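Review: Flerkon Kitchen Simulator, seen at the Drovdale open day

Simulated countertop tasks for arm policies. Seat license, one workstation. 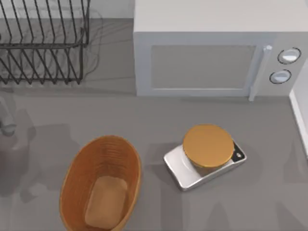 I went to the Drovdale open day in August with one question: is the Flerkon kitchen package good enough to replace the in-house simulator our group has been patching for years? The demonstration ran 90 minutes, and Lesia Zakharchenko, who maintains the scene library, took most of the questions. Illia Ostapchuk drove the workstation.

Setup first. The kitchen scenes are assembled from a parts list: appliances, dish rack, kitchen scale, basket, bread, containers. Each part has its own mass, friction and collision shape, and all three can be edited in a plain text file. Ostapchuk changed the friction on the bread and reloaded in under a minute. Our own tool needs a rebuild for that.

Rendering is adequate. The overhead view has soft shadows and reasonable highlights on the scale's metallic top and the microwave dials. The wire rack holds up well from above, and thin parts are where cheap renderers usually fail. Woven surfaces are fine at normal working distance. I would not train a vision model on these images alone, and Zakharchenko did not suggest that anyone should.

Contact physics is the stronger half. The task I watched was placing bread in a basket, run as a batch of 200 trials with random start poses. Failed trials were saved with joint states and contact forces, so a slip can be replayed step by step. I asked for a failure at the basket rim and got one on screen quickly. The contact points looked sensible, with no jitter and no parts sinking into each other.

The wire rack is weaker. Plates can be slotted between the tines, but the default collision shape is coarse, and one plate came to rest slightly above the rail. A finer shape is available and slows the batch by a factor I was not given. Ask for that number before buying.

Documentation is uneven. The part format is well covered in 56 pages. The camera settings get one page, and two of the parameter names on it are out of date. The importer for Plullberg arm models worked at first try. The one for Chaudhary grippers dropped the finger limits, and they had to be typed in by hand.

Price is $3,212 per seat with a year of updates. Floating licenses are not offered - a problem for labs that share machines.

I would buy one seat for contact work and keep a separate renderer for image data. Groups working mainly on dish loading should wait for the next rack model, planned for the spring release.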